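Esten sit-stand desk review: six months on

Posted March 14, 2022

I bought the Esten in September, after one too many mornings of standing up from my old desk like somebody's grandad.
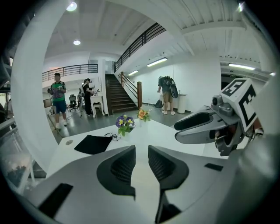
So, six months. I wanted to wait before writing anything, having read a pile of desk reviews that were clearly typed on the afternoon the box arrived. Of course you love it, you've only just finished screwing the legs on!

Delivery first. It comes in two parcels and mine turned up a week apart, top first, so I had a very nice tabletop leaning against the hall radiator and nothing to put it on. I rang the shop (I got mine through Reisinger, the one on the Bukville ring road) and they were lovely and completely unable to tell me where the legs were. The legs then appeared next morning.

Putting it together took me an evening and a bit of the next one. The instructions are all drawings and no words, and step eight has the crossbar the wrong way round compared with step nine. Go with step nine. You get one small hex key, which is fine for the feet and horrible for everything else, so dig out a proper one with a handle if you've got it. And you do need a second person to flip it over. I tried it alone with a rug and some determination and put a dent in the skirting board.

Once it's up, it's good. It's very solid at sitting height, no complaints at all. At standing height there's a bit of a wobble front to back if you type hard, and I do type hard, I learned on my mum's old electric typewriter and never got out of the habit. My monitor nods along slightly. I noticed it for a fortnight and then stopped noticing. If you're properly tall you'll have the legs further out than I do, so try one in the shop first.

The motor is quiet enough to use on a call. The handset has memory buttons and I've only ever set the first pair. What I don't like is that it forgets them if you switch it off at the wall, which I do every time I go away, so every time I come home I'm standing there jabbing the arrow and trying to remember where my elbows were.

The top marks more easily than I expected. Tea rings come off with a damp cloth if you catch them the same day. Leave them over a weekend and you'll be scrubbing. I've bought a felt mat now and should have bought it at the start.

Cable tidying is poor for the money. You get a thin tray and a bag of ties, and the tray won't take a chunky plug. My friend Floor Vanhove has the Rimon, which has a deep basket running the whole width underneath, and I'm a bit jealous of it every time I visit. On the other hand hers makes a clunk when it gets to the bottom and mine just stops.

Do I stand at it? Yes, more than I thought I would, mostly in the hour after lunch when I'd otherwise be nodding off. My back is better, though I also started walking to the shops in the autumn, so I can't give the desk all the credit.

I paid 568 for it, delivery included, and it's gone up since. The Rimon was quite a bit more when I looked. I'd buy the Esten again, with a separate cable basket and the felt mat in the same order.

If anyone has found a way to make the handset keep its settings with the power off, please leave a comment, I've been through the booklet twice.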